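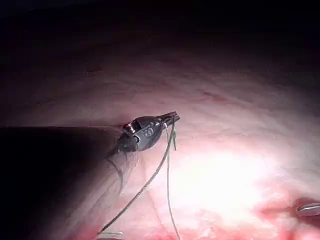 Müzeyyen Karabulut argued in an early reading of our scores that the knot gets too much attention, and that most poor stitches are already poor before the first loop is made. We took this up as the starting point for the section on thread handling.

### 4.2 Thread handling and tail length

Each stitch was graded on the Felari sheet, which has separate lines for needle pass, knot, and tails. A full stitch scores 64 points. The knot line carries the largest share of these, and tail length was added only in the second version of the sheet. Strands were cut to 200 mm before use. A shorter strand is easier to keep in view but leaves little to work with on the last stitch of a row.

Tails were to be left long enough to hold and short enough to stay clear of the next bite. Graders were told to mark a tail down if it lay across the wound line — even when the knot under it was sound.

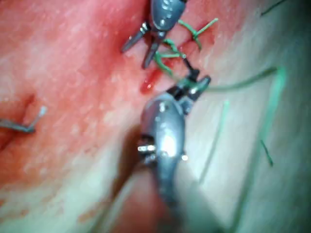
**Figure 2a.** Forming a knot in green thread over the wound line. The stitch up and to the right is already tied, with two short cut ends.

Graders disagreed most on loose thread. One view was that any slack on the surface should cost points, as it can catch in the next loop. The other was that slack matters only when it crosses the incision. We kept the second rule. It was applied to all 45 stitches, including those graded under the first version of the sheet, and the earlier scores were replaced.

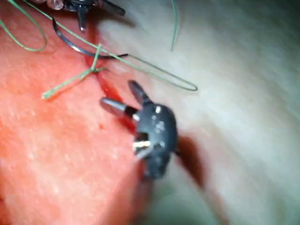 **Figure 2b.** Green thread over the pink and pale tissue on the two sides of the incision. A small knot sits just left of the wound line; the curved needle is near its top.

Knot position was graded separately from knot form. A knot to one side of the incision was accepted, and a knot sitting on the line was not. Needle parking has no line of its own on the sheet, so graders put it under comments, where it came up often. 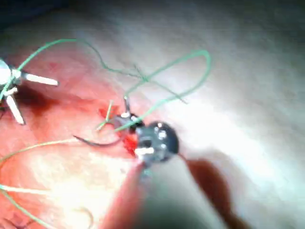

Cengiz Karabulut would have given needle position its own line, and wrote next to the draft sheet that a stitch should not get full marks while the point is left lying where the next loop has to go. We have left this for the next version. The comments are listed by stitch in Appendix B.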